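Feb 5, 2024
Samah Tahiri

Udavar sequence, docking shot. Picking up from Felicja's handover notes.

The shot is still 40 frames too long for the cut. I've taken the time out of the approach and left the clamp alone, as the clamp already reads quickly and Slavica has timed her sound to it. The tug now starts its roll while it is still translating. Before, it translated, stopped and rolled, and the stop looked like a keyframe, which it was.

Curve changes on the tug:
- Z rotation: removed the flat key at the midpoint, lengthened the out handle on the first key.
- Translation: ease-out starts earlier, final drift of two frames before contact.
- Thrusters: port pair fires first, starboard pair answers at half the brightness to stop the roll. The second burst has to be shorter than the first or the eye takes it for a change of direction.

Played back at full speed with the sound off. The mass is better. The nose still snaps slightly at the end of the roll and I suspect the parent constraint on the cockpit group, which switches on one frame early. 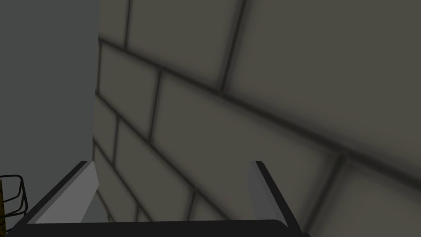

Tiling on the station hull is the other open matter. Aleksandra's panel texture repeats every eight panels and the repeat is plain to see once the camera pulls back. I tried a second UV set with an offset, which hid the repeat and broke the panel lines at the airlock. A tiled wall like the one behind the two spread fingers gets away with it at close range, when something dark sits across the bottom of the view and takes the attention. Our hull has nothing in front of it for most of the shot. Options are a dirt pass on a larger scale, or moving the antenna mast into the foreground. I prefer the dirt pass. The mast would need a new shadow pass and Siiri has already signed off the lighting there.

Render tests, interior lights on, motion blur on:
- Frame 2976: clean. Slight fireflies in the airlock window, gone with the clamp on indirect light.
- Frame 3542: noise in the shadow under the port wing. More samples did little. Moving the fill light off the wing axis did more. Kept that.

Motion blur on the thruster cones is wrong in both. The cones are scaled on and off over one frame, so the blur smears the scale and they look like paddles. Changed them to full size all the time with the opacity animated. Fixed in the test, not yet copied to the Vera file.

The Olbridge plates have come in with a different gamma from the last batch. Do not load them into the comp until they have been converted. I loaded one and lost an hour matching blacks that were never meant to match.
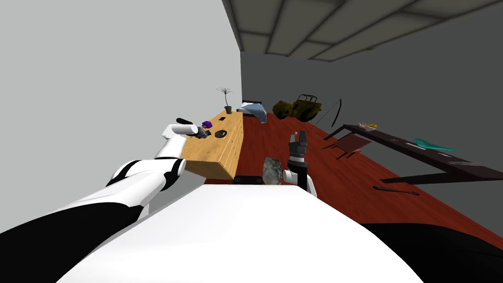
Still to do

- Shift the cockpit constraint one frame later and check the nose.
- Copy the thruster opacity set-up to the Vera file.
- Dirt pass on the hull, large scale, low contrast. Ask Aleksandra for the layered version of the texture.
- Tell Slavica that the port burst has moved, the clamp has not.
- Convert the Olbridge plates and rename the folder.
- Re-render 3542 with the cones fixed and put it beside the old one for Siiri.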